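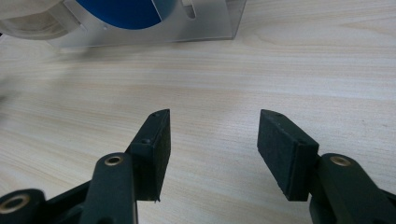 According to Harriet Quintanilla, the pads matter more than the linkage, and I should stop fussing over brass bushings like a man choosing taps. She has been right before, so I've spent most of August comparing pads.

The Takitz set is rubbery and grabs everything, including the other pad. The black ones are duller and let go when asked, a quality I've come to prize. Fabric is the real test: anyone can pick up a block.

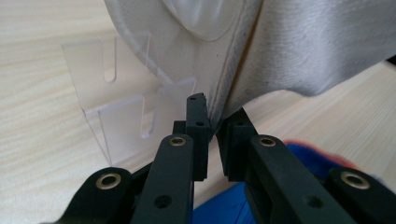
I've been scoring each pinch out of 5, which is generous to me. Of 294 tries, almost half earned a 2, usually for taking one layer when I wanted both. Swapping pads takes two screws a side and a fair bit of swearing.

Next up is the Nirnivow controller, assuming Kuo-hua Yen ever gives my cable back.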